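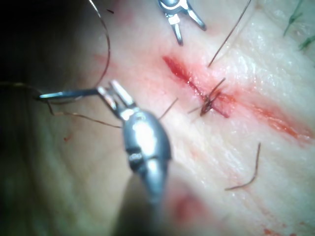
By Temitope Akande | Wednesday, May 15, 2024
Filed under: Skills Practice, Suturing, Start Here
1116 shares | 21 comments

The simple interrupted suture is the first stitch most people learn, and it's the one I still go back to when my hands feel clumsy. Each stitch stands alone. If one is bad you cut it out and do it over, and the others stay put.

These steps are for practice material only. If you're learning for clinical work, your instructor's way of doing it wins over mine.

What you need

A skin pad with a cut in it, a needle driver, toothed forceps, suture scissors, and thread with a curved needle attached. I like dark thread for practice. Brown or black against a pale pad lets you find your tails without hunting for them. Size 3-0 is easy to handle at first. Tape the pad down or clamp it to a board, or it will follow your needle across the table.

Look at the cut first

Run your eye along the whole length before you load the needle. A cut is rarely the same from end to end. On the one at the top of the page, the upper part is a deep red slit with sharp edges, and toward the lower right it turns into a wider, paler band. Sharp edges are easy to line up. Where things spread out, slow down and check that you know where each edge is before you take a bite.

Placing the stitch

1. Grip the needle about two-thirds of the way back from the point, with the tip of the driver. Gripping too near the thread end bends the needle.

2. Lift the near edge lightly with the forceps. Don't crush it.

3. Go in at 90 degrees to the surface, 5 mm from the edge. Turn your wrist and let the curve of the needle do the traveling. Pushing straight ahead tears the pad.

4. Bring the point up in the middle of the cut, let go, and pick it up again from inside. Once you have some practice you can cross both sides in one pass on a narrow cut.

5. Enter the far side at the same depth and come out 5 mm from the edge. Uneven depth gives you a step, with one side riding higher than the other.

6. Pull the thread through until there's a tail of 2 to 3 cm on the side where you started. Park the needle where you can see it.

Tying it

Hold the driver over the cut, between the long strand and the tail. Wrap the long strand around the driver twice, open the jaws, take hold of the tail, and pull it through. Lay the throw down flat by moving your hands to opposite sides. The edges should come together and stop there.

Now wrap once in the other direction, grab the tail, and pull through with your hands going the opposite way from before. Do one more, reversed again. Three throws is plenty for braided thread on a pad. Slick single-filament thread wants four or five.

If the first throw keeps sliding open while you set up the second, keep a little tension on the long strand and work closer to the surface.

Slide the finished knot to one side of the cut if you can. I forget this half the time. A knot sitting right over the line still holds, but it's more trouble to get out later.

Cutting the ends

Hold both ends up together and snip at 5 mm or so. Shorter than that and the knot may work loose. Much longer and the ends get caught in your next stitch. Before you move on, pick any cut pieces off the pad. A stray curl of brown thread looks a lot like a live tail when you're concentrating, and I've pulled on the wrong one more than once.

How tight

Tight enough for the edges to touch. A slight raised ridge along the line is good. Deep dents beside the stitch or edges rolling under mean you pulled too hard. Usha Ramasamy, who taught me, used to say "approximate, don't strangulate" until the whole room was saying it with her. It's an old line and every suturing teacher has it.

Spacing

Leave about the same distance between stitches as you have from one entry point to its exit point. On a longer cut, put the first stitch in the middle, then split each half. Starting from one end is how you finish up with a pucker of extra material at the other.

Do ten in a row, cut them all out, and do ten more. Keep the driver hand palm down if your wrist gets sore.

Next up: the vertical mattress stitch.

We use cookies to remember your settings and see which pages get read. Accept | Manage choices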